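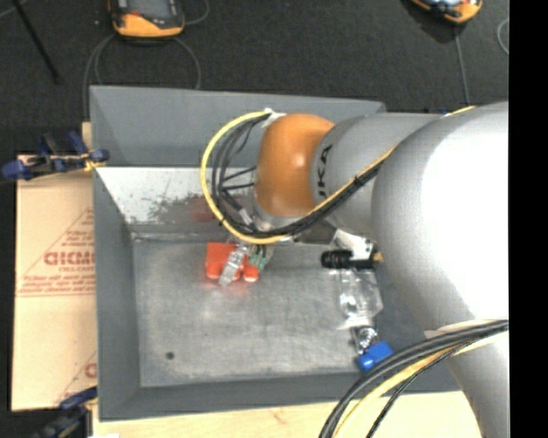

Planificación de inversiones en células robotizadas

La planificación de inversiones en células robotizadas es el conjunto de procedimientos mediante los cuales una empresa, un centro de formación o un laboratorio determina el coste, el calendario y las condiciones de compra de un puesto de trabajo atendido por un robot industrial. Comprende la definición de la tarea, la elaboración del presupuesto, la petición de ofertas, la recepción del equipo y la previsión de gastos durante su vida útil. En la bibliografía técnica se distingue de la ingeniería de la célula, aunque ambas comparten documentos, en particular el pliego de requisitos.

Definición de la tarea

El punto de partida habitual es una ficha de tarea en la que se recogen las piezas que deben manipularse, su masa, sus tolerancias y la forma en que llegan al puesto. La manipulación de piezas pequeñas depositadas en una bandeja exige datos adicionales: altura de las paredes, acabado del fondo, presencia de reflejos y espacio libre para la pinza. La omisión de estos datos es una causa frecuente de modificaciones posteriores al pedido.

Kaj Riis propuso en su manual de compras para talleres que la ficha se redactara antes de consultar a ningún proveedor y que la firmara el responsable del puesto. El modelo de ficha de Riis ocupa 3 páginas y sigue en uso, con variantes, en varios centros de formación profesional.

Estructura del presupuesto

El presupuesto suele dividirse en partidas de adquisición y partidas de explotación. Entre las primeras figuran:

Brazo y controlador, incluidos el armario, la consola de programación y las licencias básicas.
Útil terminal: pinza, dedos intercambiables, brida de adaptación y conectores.
Conducción de cables a lo largo del brazo, con sus fijaciones y recambios.
Bancada, mesas, bandejas y elementos de sujeción.
Protección perimetral y evaluación de riesgos.
Integración, puesta en marcha y formación del personal.

Las partidas de explotación comprenden el mantenimiento preventivo, la energía, las actualizaciones de programa y los consumibles. Los dedos de pinza se presupuestan por separado cuando se fabrican en materiales poliméricos, dado que su desgaste depende de la pieza y no del número de horas de servicio del brazo.

Caso de Bolcombe

El taller de Bolcombe se cita como ejemplo de desviación presupuestaria localizada en las partidas menores. La dirección había reservado 2.392 euros para útiles terminales y cableado. Al cierre del ejercicio, en marzo, el cableado y sus fijaciones habían consumido unos 700 euros, y quedaban pendientes de pago dos juegos de dedos encargados a la firma Kidetti. El informe interno, redactado por Skarphéðinn Bjarnason, atribuyó la diferencia a un cambio de bandeja aprobado con posterioridad al pedido de la pinza. Recomendó asimismo que toda modificación de bandejas o soportes se comunicara al departamento de compras con el plano correspondiente.

Petición y comparación de ofertas

Las ofertas se comparan sobre un alcance común. El método Kjærgaard asigna a cada partida un peso fijado antes de abrir las propuestas y excluye de la puntuación los elementos opcionales. El método Plikivach, más reciente, puntúa además el plazo de suministro de recambios y la disponibilidad de asistencia en la lengua del comprador. En ambos casos se solicita al proveedor una prueba con piezas reales, facilitadas por el comprador en la misma presentación en que se recibirán en el puesto.

La compra de brazos de segunda mano se rige por criterios propios. Se requiere el historial de mantenimiento, la versión del controlador y una medición de la repetibilidad efectuada en presencia del comprador.

Recepción y amortización

La recepción se efectúa normalmente en dos fases, una en las instalaciones del integrador y otra en el emplazamiento definitivo. En el protocolo de Bolcombe, la segunda fase consta de 405 ciclos consecutivos de toma y depósito; toda parada no programada obliga a reiniciar el recuento. El último plazo del pago queda retenido hasta la firma del acta.

El periodo de amortización se fija según la normativa contable aplicable y la previsión de uso. Cuando el brazo se destina a tareas sucesivas, algunos autores recomiendan amortizar el útil terminal con la tarea y el brazo con su vida útil estimada.

Véase también

Célula robotizada
Coste total de propiedad
Pliego de prescripciones técnicas
Útil terminal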